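Connection canceled by airline, rebooked through a different country – do I need entry papers?
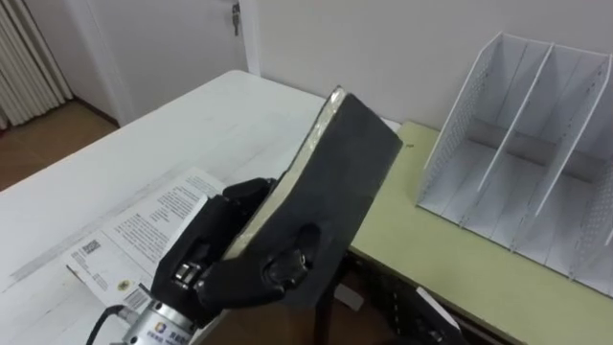

Flat black pad, held at an angle.

Posted in Travel Help > Flights and Connections

I have a booking with Vivex from Grindton to Poseretti with one stop at Fleury. All on one ticket, bought straight from the airline's site in September. Last night I got an email saying the second flight is canceled because of "revised entry measures" and that I have been moved to a new routing. The new one goes through a different hub, with an overnight wait of over 6 hours, and the second leg is on a partner airline.

What I can't work out is whether I have to go through passport control at the new stop. The original connection was airside the whole way and I checked the rules for that one before I paid. The email says "passengers are responsible for holding all documents required at transit points," which doesn't help much. The app shows both flights but only lets me check in for the first.

I have one checked bag and one carry-on. I can't easily change the dates as I have a rental at the other end that is already paid, 400 of it not refundable. The airline offered a voucher for 100 if I cancel myself, which seems low when they are the ones who changed it.

So do I accept the new routing, ask for something else, or cancel? And if I get turned away at check-in over paperwork for a stop I didn't choose, who pays? I have been on hold twice and got cut off both times.

Posted by aisle_seat_please
4 people found this useful

quietterminal
Regular contributor

Don't press anything in the email yet. On a lot of these rebooking emails the "accept" button closes off your other options, and the "cancel" button treats it as you canceling, so you end up with the voucher and no refund. If the airline canceled the flight, you should be able to ask for your money back the way you paid or for a different routing. What exactly you're owed depends on where you fly from and what the ticket terms say, so look up the terms for your fare and save a copy.

On the passport control part, there are two things to find out.

First, is the bag tagged all the way to Poseretti? With a partner airline on one ticket it often is, but the fact that you can only check in for the first leg makes me wonder. Sometimes that just means the two systems don't talk to each other and the desk can print both boarding passes. Sometimes it means the second flight was never properly ticketed. Ask the airline to confirm there is a ticket number against both flights. A booking reference on its own is not enough.

Second, does the transit area stay open overnight? Some airports clear everyone out after the last departure. If yours does, you would have to enter the country even with a through-tagged bag, and then the normal entry rules apply to you, with whatever forms or tests they want at the moment. The airport's own website usually has the closing hours, often under "facilities" or "overnight stays." If it isn't there, email the airport.

Entry rules have been changing at short notice, so check the government page for the transit country, then check it again the evening before you leave. Look for the section on transit, as it's normally separate from the one for visitors. Your nationality matters and you didn't say what it is, so I can't go further than that.

If the answer is that you do need to enter and you don't qualify, call and say so in those words: "I am not eligible to travel on this routing." The agent should then look for another one. Have a couple of flights picked out before you call, with the flight numbers. It goes a lot faster.

As for who pays if you're refused at the desk, most likely you, at least to begin with. Airlines put the document check on the passenger. That's the main reason to sort it out now and get the reply in writing.

11 people found this useful

mapleandsalt

Same thing happened to me, different airline. I took the new flight and it was fine, never saw passport control. Bag was there at the other end. I would just go with it, the stop isn't that long. Bring a sweater, those places are freezing at night.

1 person found this useful

gate_change_again

I'd be careful with the reply above mine. It worked for that person on that route, but it tells you nothing about whether your transit area closes.

A few things to add on the money side. Your rental is a separate purchase, so the airline probably won't cover the 400. Travel insurance might, if the policy was bought before the cancellation was announced. Look for "missed departure" or "travel disruption" in the wording, and then look at the exclusions, as plenty of policies leave out anything caused by government travel restrictions. Mine paid 200 toward a hotel once and refused the rest on exactly that point.

Also write to the rental owner today. Ask if they'd move the dates, even if the listing says no refunds. Moving a booking costs them less than you'd think when half their guests are in the same spot.

For the phone line, I have had better luck right when it opens, before 8 in the morning at the departure end. If the airline has a desk at your airport and you live close enough, go in person. The desk staff can usually see the baggage setup and tell you whether the tag will go through.

Keep the cancellation email and take screenshots of the app now, before it updates. The old flight tends to vanish from the booking after a while.

7 people found this useful

aisle_seat_please
Original poster

Thanks all. Got through this morning. The second flight had no ticket number on it, so that explains the check-in problem. They have reissued it and are looking into whether I can go through Fleury a day earlier. Still waiting on the airport about the overnight closing. I have not clicked anything.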